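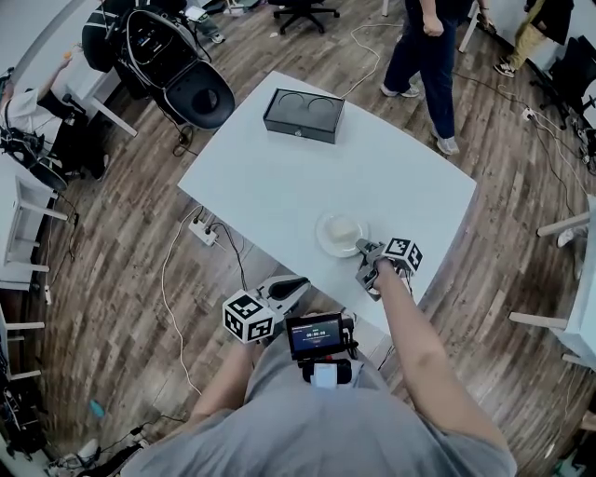
Plating and serving soft cakes – speaker notes
Loredana Monti, Jul 13, 2020

Slide 1. Welcome people, say who I am. Two years on the dessert counter at Pagano, then training for new counter staff. The talk is on soft cakes: sponge, milk bread, anything that dents when you press it. Crusty loaves come in the September session.

Slide 2. The plate. Round, white, flat in the middle. A deep rim gets in the way when you come in low from the side, and most damage happens there. Put the plate down first, then the cake. Leave a hand's width between the plate and the edge of the table.

Slide 3. Picking up a block of cake. Hold it low on the two long sides. Press until it stops sliding and then stop pressing. Fingers on the top leave marks that don't come out. If the piece is taller than it is wide, slide a cake lifter under it.
(Pass the foam blocks around now. Give them time to try it.)

Slide 4. Moving from board to plate. Keep the lift short – a few inches is plenty. Bring the plate to the cake if there is room. Set down the far edge first, then lower the near edge. Don't drag it to the center afterward. If it landed a bit off, turn the plate.

Slide 5. The Vindance order. 3387 slices over the whole event, all plated by hand. We went through the first 1000 with the cakes straight from the fridge and the rest after they had stood out. The cold ones were easier to carry but cracked at the corners. Ask the room which they would choose. Let two or three people answer before I give my view, which is to let them stand for a while.

Slide 6. The table. Clear everything you aren't using to the far end. Wipe crumbs before the next plate goes down, or they stick to the bottom and end up on the customer's cloth. Cables and bags stay out of the way of your feet.

Slide 7. Practice in pairs. One plates, the other watches the sides of the cake and says when they start to bulge. Swap after 3 pieces.

Questions. Someone will ask about cream fillings. Short answer: chill first, wider lifter, same set-down. The handout has the Viston lifter sizes on the back page. Collect the foam blocks before people leave.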